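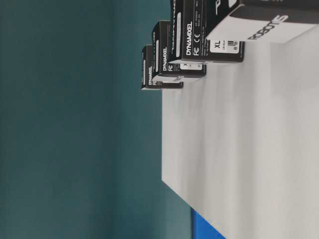

Clodley parts talk, notes for Youssra

Start with storage. Small black boxes look alike on a shelf, so ours stand in a row with the labels facing out. DYNAMIXEL is on the end, and the label with the model text is on the side. Read the label before you open anything.

Then the sign-out sheet. Write the model, your name and the bench. Chaimae Zerouali keeps the sheet and checks it in April.

Empty boxes go back in the same row. Don't flatten them, we need them for returns.

Pause for questions. Someone will ask about spare cables. They're in the grey drawer, bench 4.

Next slide: labelling the shelves at Branska.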